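Projects > Runda > sim-grasp > README

Overview Files Releases Issues Wiki

# runda-simgrasp

Rendered wrist-view grasps for training the Runda grasp-state head. Sim only, no real camera frames in this set. Updated 26/10/2025. 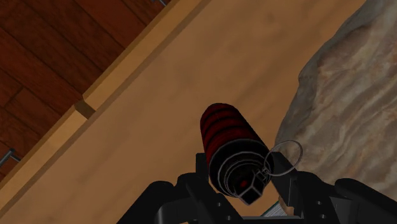 ## What's in it

- 3,000 episodes, 2,000 train, 658 val, the rest held back for the Drokalton benchmark (don't train on them pls)
- RGB from the wrist view, joint state, gripper width, object pose
- 7 object families. Ribbed cylinders with a ring and link on the cap end are the tricky ones, see below

## Labels

`held`, `slipping`, `missed`. Come straight from the contact solver, not hand labelled. Clutter on the table gets no label, even when it's half hidden behind a fingertip.

## Known problems

- thin metal rings: the segmentation mask fills in the hole. Depth is fine. Fix is in the Steiner branch, not merged yet
- dark objects against the black fingers, edges get lost in the mask. Turn up `light_gain` if your detector struggles
- veined stone texture sets off false edges in the old planner, colour jitter helps a bit
- tilted grasps are under-represented in val, will rebalance in January

## Running it

Unpack into `data/`, then `python replay.py --split val`. Needs the Birnberg controller config or the gripper opens at the wrong width. Check teh path in `config.yaml` first, it's hard coded, sorry.

## Licence

Internal use for now. Ask before sharing.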